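How to Sort the Small Stuff Before an Office Move

Last updated Tuesday, July 3, 2018

Desks and chairs are the easy part of an office move. You count them, the movers carry them, and they go where the floor plan says. The trouble is usually with the small things: cables, mice, mugs, staplers, dish towels, spare keys, the drawer of batteries. They get thrown into boxes on the last afternoon and some of them are still in those boxes a year later.

These instructions cover the small stuff only. They are based on our move in June from two rooms over the El Khatib bakery to a ground floor unit in Porthorpe. We had 700 square feet to clear. If your office is bigger, the steps are the same but you will want to start earlier.

What you need

A table you can leave messy for a few days
Shallow trays, bins or tubs in different colors
Small boxes (we bought ours from Guta, the 15-inch size)
Masking tape and a thick marker
Zip bags for screws, adapters and anything smaller than a hand
A notebook or a shared spreadsheet

Skip the large moving boxes for this job. A large box full of small things is heavy, and you have to empty all of it to find one charger.

Step 1. Pick one sorting spot

Choose a single table or counter and bring everything to it. Sorting in each room sounds faster, but you end up with three piles of the same kind of thing and three boxes marked "misc."

Clear the spot completely before you start and wipe it down. Put the trash bag and the recycling bin within reach.
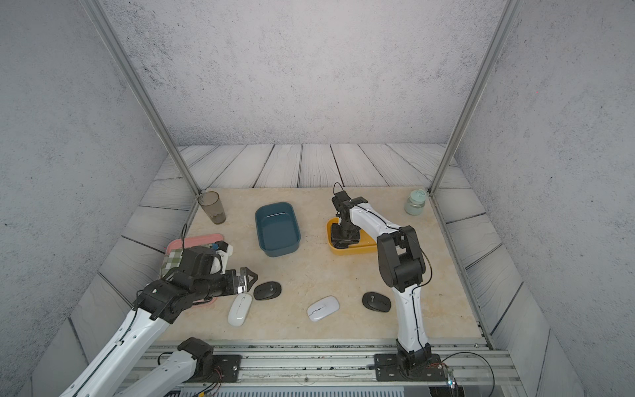
Bring items over one drawer or shelf at a time. Finish that drawer before you open the next. If you have to stop halfway, put a strip of tape across the drawer front so you know it isn't done. Other people in the office should be told what the tape means, or they will put things back in.

Step 2. Sort by use

Group things by what people do with them. Where they happened to be stored in the old office doesn't matter much now. These groups worked for us:

Computer accessories
Writing and paper
Kitchen and cleaning
Tools and hardware
Personal items

Five groups is enough. We tried splitting computer accessories into wired and wireless and gave it up the same morning.

Give each group its own tray or bin. Colors help more than labels at this stage, as people will drop things into the blue bin without reading anything. Write the color code on a sheet of paper and tape it to the wall over the table.

Personal items should go back to their owners right away. Set a date, put it in an email, and donate whatever is left after that date. Mugs are the main problem here.

Step 3. Decide what stays behind

Go through each group once and take out anything broken, dried up, expired or missing a part. Test pens on scrap paper. Plug in chargers. Try batteries in something you know works, and tape the ends of the dead ones before you drop them off for recycling.

For duplicates, keep one spare of anything that gets used every day and none of anything else. Four staplers were plenty for our whole office, and we had moved a lot more than that into the old place without thinking.

Kitchen linens deserve a look too. Wash everything first, let it dry all the way, and fold it flat. Anything stained or thin can be cut up for cleaning rags, which you will need on the last day anyway.
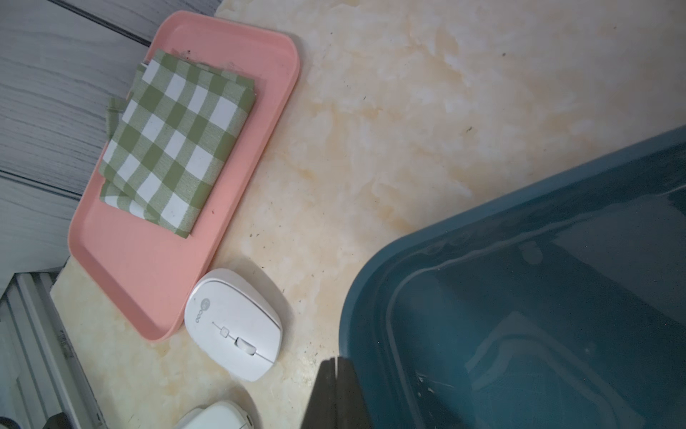
If you aren't sure about an item, put it in a "maybe" box with the date on it. Only allow one such box. When it's full, something has to come out before anything else goes in.

Step 4. Pack small and label twice

Fill each small box with one group only. Heavy things go at the bottom and paper goes flat along the sides. Leave a little room at the top so the flaps close level, or the boxes won't stack.

Label the top and one side. Write the group, the room it is going to, and a number. The number goes in your notebook or spreadsheet with a short list of what's inside. "Box 9, kitchen, towels, coffee filters, opener" is enough detail.

We used a free sheet from Skoseo for the list and had 300 lines in it by the end. That was more than we needed. One line for each kind of thing would have done.

A few packing notes:

Take the batteries out of anything that will sit in a box for more than a week.
Keep a cable with the device it belongs to. Wrap it loosely and hold it with a twist tie.
Put screws in a zip bag and tape the bag to the part they came from.
Don't use kitchen bins for food again until they've been washed.

Step 5. Set aside the first-day items

Pull out what people will need on the first morning and keep it apart from the rest. It should travel in somebody's car and not on the truck. Ours included a power strip, keyboards and mice, toilet paper, hand soap, coffee, the router and a box cutter.

An open tub is better than a sealed box for this, because you will be reaching into it all day. Put small electronics in last so they aren't under the soap.

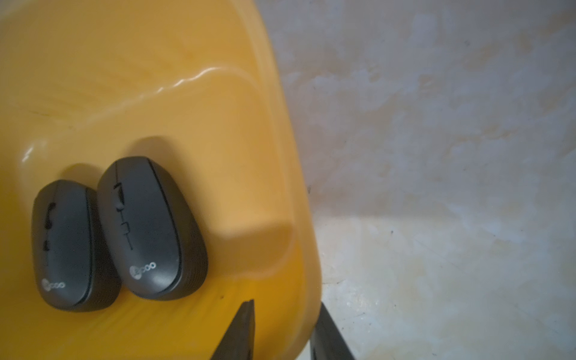

Unpacking at the new place

Wipe out the drawers and shelves before anything goes in. Unpack the kitchen group first, then computer accessories, then the rest. Cross off each box number as you empty it and flatten the box right away.

Put the sorting trays inside the new drawers if they fit. They make decent dividers, and the groups will stay together without much effort.

Leave the "maybe" box sealed in a closet. Check the date on it when you do the next supply order, and if you haven't opened it by then, give the contents away.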